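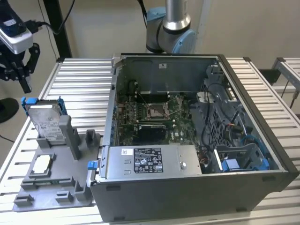

Do I need to take the processor out before I change the hard drive?
Leave the processor alone unless you are replacing it too. The two jobs share a side panel and nothing else, and plenty of guides lump them together to look thorough.

Section 9. Processor and 3.5-inch drive, Promus desktop tower

The Ginico service sheet says this section takes a few minutes. Allow 60, more if you have never had the case open.

Before you start
1. Shut the computer down from the menu. Sleep mode doesn't count.
2. Unplug the power cord, then everything else.
3. Lay the tower on its side with the removable panel facing up. Take the panel off.
4. Touch bare metal on the chassis before you reach in, and again whenever you come back from a break.

CAUTION: Do not open the power supply. No step in this guide needs it, whatever you may have read on a forum.

9.1 Processor
1. Raise the lever beside the socket and lift the metal bracket. Don't force either one.
2. Lift the old chip straight up by its edges and put it somewhere with sides. A square recess in a parts tray is good. A folded paper towel is what people use, and chips fall off paper towels.
3. Match the corner mark on the new chip to the mark on the socket. Lower it in with no sideways movement.
4. Close the bracket and push the lever down. Some resistance is normal.
5. Clean the old paste off the heatsink, apply new paste and refit it. The service sheet calls the old paste "reusable." We don't believe it.

Note: With the socket open, keep tools and sleeves away from it. Bent pins are rarely covered by warranty, and claims that they can be straightened at home deserve some doubt.

9.2 Hard drive

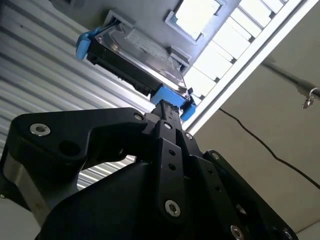
Photo: Âu / Mornport Repair Pages

1. Unplug the data and power cables from the old drive. Pull on the plugs, never on the wires.
2. Press the blue tabs on the carrier and slide the drive out of its cage.
3. Flex the carrier open and move it to the new drive. Check that the connectors face the same way as before.
4. Slide the new drive in until the carrier clicks. If you heard no click, it isn't in, even if it looks flush.
5. Reconnect both cables and tuck any loops clear of the fan.

Note: "Tool-free" on the box refers to the carrier. You may still want a screwdriver for the heatsink.

9.3 Closing up
1. Count your screws.
2. Refit the panel, stand the tower up and connect the power cord.
3. Start the computer and open the setup screen. The new drive should be listed. If error 1608 comes up, reseat the data cable at both ends before you believe the help page, which tells you to buy a new board.

For memory, see page 88.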